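Quick answers, typed fast before the February session. Anything missing, ask Rokeya Pramanik at the Wokiddale desk.

**Do I need to bring my own paper?**
No. Paper, pencils, erasers all there. Bring a craft knife if you have a favorite - otherwise borrow one.

**How much is it?**
$34 for the evening. $14 if you only come for the folding half. Cash or card, no checks please.

**When do doors open?**
Tuesday, 6:15 pm. We start at 6:30 sharp. Late is fine, just come in quietly and grab a seat near the back.

**What do we make?**
Pop-up cards first. Then a small accordian book with a hard cover. Hamdia Beyene teaches both and has samples to pass around.
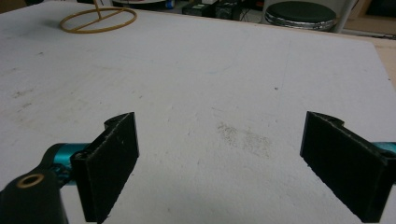
*Big white work surface, with space in the middle.*

**Can I cut straight on the table?**
Please don't. Mats are on the shelf by the sink. Put them back after, dry side up.

**Which glue?**
PVA for covers, glue stick for everything else. No super glue, no hot glue guns.

**Kids?**
Ten and up with an adult. Adult pays, kid is free if they share a kit.

**Parking?**
Chisholm Street lot, free after 6. Not the Nultlow side, they tow. Bus 398 stops right outside.

**I can't make it, can I get a refund?**
Up to the day before, yes. After that we can move you to another session. Email with your name and booking number and we'll sort it, usualy same day.

**Can I leave a wet book to dry overnight?**
Yes - name on it, under a weight, room 568. Pick up by Friday noon.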